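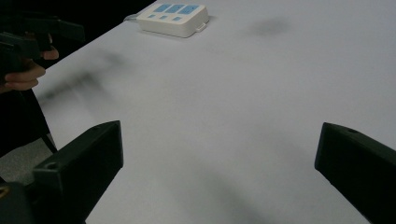 Refinishing an old tabletop: oil or poly?
Wuncombe Home Forum > Furniture and Finishing
14 replies, 1,161 views

pinegrove_left
I have a maple kitchen table that came with the house. The old finish is going sticky near the seats and I've decided to take it down to bare wood over the winter. I stripped one leg as a test and that went fine. The question is what to put back on. We eat at it three times a day and my kids do homework on it. I'm leaning toward a hardwax oil so I can touch it up later, but my father-in-law says anything except polyurethane is a waste of money.

Budget is $105 for everything, sandpaper included. I already have a random orbit sander.

tallow&twine
Oil. I did ours four years ago with two coats of hardwax oil and I've recoated it once. When a spot gets dull I scuff it with a gray pad, wipe some on, and buff it off. You can't do that with poly. Once poly chips you are sanding the whole top again.

Red_Oak_Rick
Poly. Four coats of oil-based satin, thinned a little for the first one. Mine has been down eleven years with kids, dogs and a sewing machine dragged across it. I have never had to scuff anything.

tallow&twine
Rick, is yours the one with the white rings you posted in the other thread?

Red_Oak_Rick
That was the coffee table and it was shellac. Different table.

mudroom_monday
Before you pick a finish, make sure the sticky part is all the way off. Stickiness near the seats is body oil and hand lotion that has worked into the old finish. If any of that is left in the wood, the new coat won't cure there no matter what brand you buy. Strip, scrub with mineral spirits, let it dry overnight, then sand.

pinegrove_left
Thanks, I didn't know that. Would sanding alone get it?

mudroom_monday
No, it loads the paper and smears. You'll go through a whole pack of discs on one end of the table. Stripper first.

gable_end
What grit are people stopping at? I see 120 on the can and 220 everywhere else.

tallow&twine
For hardwax oil, 150. If you go finer on maple it gets too slick and the oil just sits on top. Read the can for the one you buy though, they vary.

Red_Oak_Rick
220 for poly, then 320 by hand between coats. Vacuum and use a tack cloth. Most of the bumps people complain about are dust.

old_hinge
I'll disagree with both. Water-based poly on maple. Oil and oil-based poly both turn maple yellow. If you like it pale, water-based is the only one of the three that keeps it that way. It dries in a couple of hours and you can do all the coats in one day if you start at 8 a.m.

Red_Oak_Rick
It also looks like plastic wrap.

old_hinge
Gloss does. Get the matte.

gable_end
Does the underside need finish too? I've heard the top will cup if you only do one side.

mudroom_monday
One coat on the underside is cheap insurance. I've seen old tables with bare undersides that are dead flat, so I wouldn't lose sleep over it. More important is that the screws holding the top to the apron have room to move. If somebody replaced the old clips with plain screws, the top can split when the heat comes on.

pinegrove_left
Just went and looked. Two of the clips are gone and there are drywall screws in their place. I'll order clips.

Price check so far, in case it helps anybody: stripper $28, discs $19, mineral spirits $11, clips $7. That leaves $40 for the finish. The small can of hardwax oil at the store here is $46. Quart of oil-based poly is $24.

tallow&twine
The small can will do a table that size twice. I'd spend the extra six.

old_hinge
$40 would get you a quart of water-based and a decent brush.

Red_Oak_Rick
Or the poly and lunch.

One more thing for whoever goes with oil. Lay the rags out flat outside to dry, or put them in a metal can of water with a lid. Don't ball them up in the trash. They can heat up and catch fire by themselves.

tallow&twine
Agree with Rick on that one.

pinegrove_left
I put both on scrap maple, oil at one end and a friend's leftover water-based poly at the other. My wife picked the oil without knowing which was which. Going with oil. I asked how long to keep the kids off it and the can says light use after 24 hours, full cure in a week or more. We'll eat in the living room.

gable_end
No wet glasses on it that first week either. Please post how it's holding up in the spring, I have the same job waiting in my garage.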